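Knowledge handover (retirement)

A knowledge handover is the stretch of work in which someone about to retire passes on what they know to the people staying behind. I've sat through plenty of these, so forgive me if this entry wanders a bit – I get carried away with this stuff! The term covers documents and logins, sure, but mostly it means the know-how that never got written down.

Origins

I first ran into the phrase at Wostesholm, where Nadja Eberhard used it for the paired interviews she set up with departing engineers. Each one lasted 50 minutes, with a colleague asking the questions.

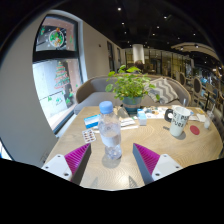 Her version spread to Brirkside (a much bigger place, 900 staff) and picked up a second step there, the shadow week, when the successor does the job and the veteran only watches. I love the shadow week. People remember all sorts of odd exceptions once they see somebody else about to trip over one.

Common forms

The Rainer method uses 10 fixed prompts, starting with "Who do you call when this breaks?" Ferska sessions are looser and run more like storytelling, usually with 2 listeners taking notes.
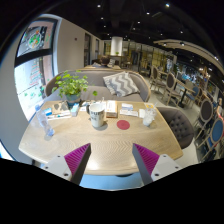
Nadja Egger has argued that the notes should go back to the speaker within a day, and I'm with her on that. Mine once sat in a drawer until March and I couldn't read half of them.

See also: exit interview, mentoring, community of practice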